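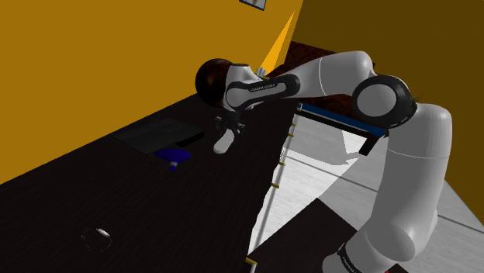 Hannelore Teuber wrote that she had bought the Drundus tablet at full price, registered it the same evening, and still had no Kasten skin in her Findero locker. She asked for the ticket to be reopened, as the last answer told her to wait and she had already waited.

Status: reopened
Category: promo items / missing entitlement
Platform: Drundus tablet, also tested on PC

Tue 24 March, 09:12
Customer says the promo page promises the skin after three matches on the device. She has played far more than three. Match history confirms it. The canned reply said "allow time for processing." I don't know what processing that would be. The grant is a single flag on the account.

09:40
Asked her to sign out, restart, sign back in. I don't expect this to do anything but we can't escalate without it.

10:05
She did it. Nothing. She also reinstalled the game before writing to us, so please stop suggesting that.

10:31
Checked the claim log. Orgate (they run the promo codes) shows her device as "eligible, claimed." Our side shows no claim. Error 453 on the handoff. The wiki says 453 means "region mismatch." Her account and tablet are both set to the same region, so either the wiki is wrong or the code gets used for more than one thing. My money is on the second.

11:20
Reply from Orgate: the item was delivered and the customer should check her locker. Sent them her locker export. The skin isn't in it. Asked for the delivery receipt.

13:02
No receipt. They now say the device may have been claimed by an earlier owner. Customer sent proof of purchase from a store, sealed box. I'd like to see what that theory is based on before we put it to her.

13:45
Searched open tickets for the same error. 526 since the promo went live, most of them closed as "resolved by customer." I opened 2 of those. Neither customer wrote back after the canned reply, and the system closed them on its own. I wouldn't call that resolved.

14:30
Orgate found a retry queue that holds 600 claims and drops whatever comes in after that. They say it has been raised. They didn't say to what, or whether the dropped claims get sent again.

15:10
Manual grant requested for this account. Approved by promo team.

15:26
Customer confirms the skin shows on the tablet. Doesn't show on PC yet. Asked her to try again tomorrow and leave the ticket open until she has seen it on both.

Internal: do not mark the queue issue as fixed. Promo runs into April. Waiting on Orgate for a list of dropped claims.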